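FOR IMMEDIATE RELEASE
10/25/26

Flitum brings its table goods to Neveck: wooden figures, round coasters, small paper cups

NEVECK - Flitum, the small tableware and gift maker, opens its new tasting table at the Martens store in Neveck this week. One white table, plain wall behind. Coffee, tea, something to put it on and something to look at while you drink it. Open to everyone, no sign-up, no ticket.

The range on show is called Stundilach. 12 pieces in all, out since July in the web shop and now in a store for the first time. Press and trade buyers are welcome from opening time on, please use the side door as the front is still being painted.

Most talked about so far is the wooden figure. Rounded body, narrow at the bottom, a knob for a nose and a look on its face that people either love or put straight back on the shelf. Customers have been asking for it by mail since summer. Over 363 orders came in before the store date was even set, which is a lot for a company our size and explains the wait. Sorry about the wait.

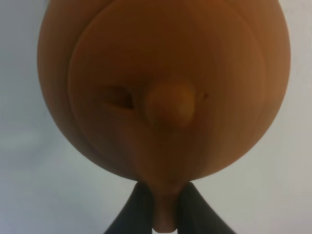
Wooden figure, honey-toned finish, with its knob nose.

Finish is satin, warm orange-brown, you can see the grain through it. Dust with a dry cloth. No dishwasher, please, we have had that question more then once.

Next, the coasters. Round, flat, no print and no logo on the face. Flitum tried printed ones last year and dropped them, the pattern fought with everything else on the table. The plain ones sit flat and stay out of the way. Sold in packs, mixed packs on request, ask at the Martens counter. Wholesale boxes ship from the Neveck address only.

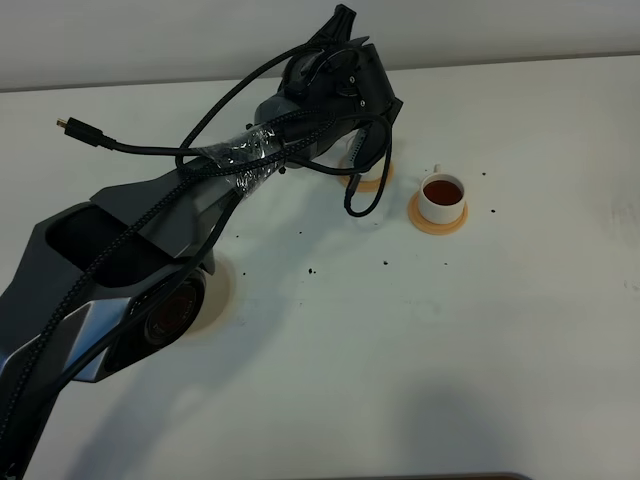
Round tan coaster on the white tabletop.

The table itself is not for sale (also a question we get). It's the same white top Flitum uses for its product days and it goes back after the Neveck run. Martens has put aside the back corner for it, so there is room to stand with a cup and not be in the way of the register.

Tasting works like this. Take a small cup, it comes on its own orange disc, drink, leave both on the table when done. Two cups per person so you can try one against the other. Refills are fine if there is no line. Pours are small on purpose, the cups are small too. Paper, off-white outside, brown inside.
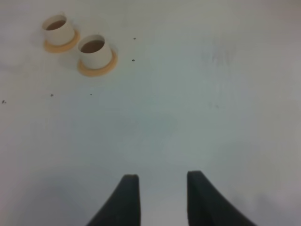 Two small paper cups, each with an orange-tan disc at its foot.

Discs are part of the Stundilach range as well and can be bought seperately. They fit the small cup. The larger cup needs the larger disc, in stock at Martens from next week, not before.

In short, for listings:
What: Flitum tasting table, Stundilach range
Where: Martens, Neveck, back corner
Open: 12 to 7 daily, last pour half an hour before close
Runs: 5 weeks
Cost: free

Samples of the coaster and the cup can be sent to editors on request. The wooden figure only on loan, we are short on those. Price list and trade terms from the Flitum office in Neveck, same day reply if you write before noon.

- ends -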